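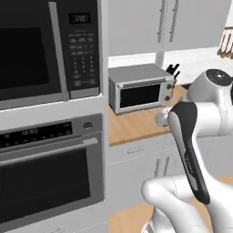

Search this course Search

Unit 2 – Setting up the kitchen cell before the first run

Updated Aug 29, 2025

These notes belong to the practical part of the course. Please read them before you come to the lab computers, and keep them open while you work. We use the Honisgate kitchen cell, in simulation only. The real arm comes later, in January.

The cell has one white arm, the counter and the appliances. The file is called Daken, the same name as the folder on the shared drive. Copy the folder first. Do not open it directly from the drive, otherwise the next group will receive your changes.

2.1 Checking the base

The first thing to set is the base position of the arm. Students often begin with the gripper, as it is the interesting part, and then they must repeat everything. Open the base settings and compare the three position values with the table in your folder. If one value is different, correct it and save. After this, reload the cell. The arm does not move to the new place until you reload.

2.2 Joint limits

Each joint has a lower and an upper limit. In the original file the elbow limit is too wide, and the elbow can pass through a cabinet door without any warning. Please reduce it by 21 degrees on the upper side. Then move the joint slowly with the slider – slowly means at the lowest speed – and look at the lower cabinets during the movement.

2.3 Collision shapes

An appliance has two shapes: the one we see and the one the solver uses. For the microwave and the wall oven a simple box is enough for the body, but the handle needs its own shape. If the handle is only part of the big box, the fingers will stop in front of it and never close. The toaster oven is treated in the same way. It has a thin handle, so use the finer setting there.

The knife block gets one box for everything, handles included. We do not grasp it in this unit.

2.4 The home pose

Save a home pose in which the gripper is free of the counter and of all doors. Give it the name Wada_home, exactly so, with the capital letter. The test script looks for this name and stops with error 124 if it is missing.

2.5 Test

Run the short test from the Drornier menu. It makes 1555 steps and writes a log file. Read the log also when the test has passed – small contacts are listed there as notes, and two notes on the same joint usually mean that the base value is still wrong.

Bring the log file with you to the next session.

3 comments · 0 shares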